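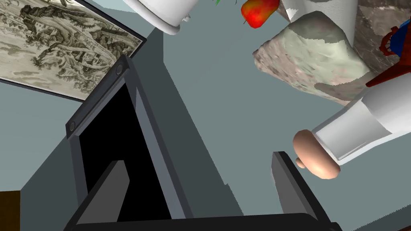
片付け作業の自動化検討用シミュレータ「Uvum」を、Estholmの備品管理課で5月から使った。評価対象は手先視点の表示と作業記録の二点である。手先視点では、横倒しの白いボトルのキャップと開いた指の位置関係が読み取れ、接近方向を現場の担当者と画面上で協議できる。描画の陰影は単純だが、この用途には足りる。

記録は11人で分担して確認し、合計400件に達した。注釈欄の検索は遅い。

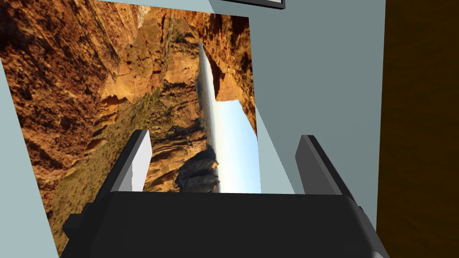

担当者の仕事は減るか。
当課では総量はほぼ変わらず、棚の整理に充てていた時間の一部が、動作の確認と例外処理の記述に移った。

移行に伴い、経験の長い担当者ほど手順書への問い合わせを多く受けるようになった。この負担は
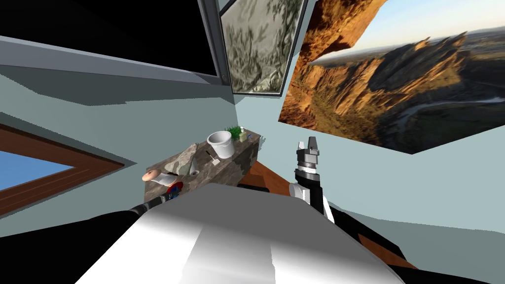

導入時の工数見積もりに入っておらず、後から勤務表を組み直した。権限設定が課単位に限られる点も不便である。表示は良、記録は可とする。

コメント(2)
Riet Aerts:注釈の一括出力はできますか。
Brunello Greco:うちも問い合わせ対応が工数から漏れていました。勤務表の件、参考になります。

お問い合わせ | © Damasceno | ページの先頭へ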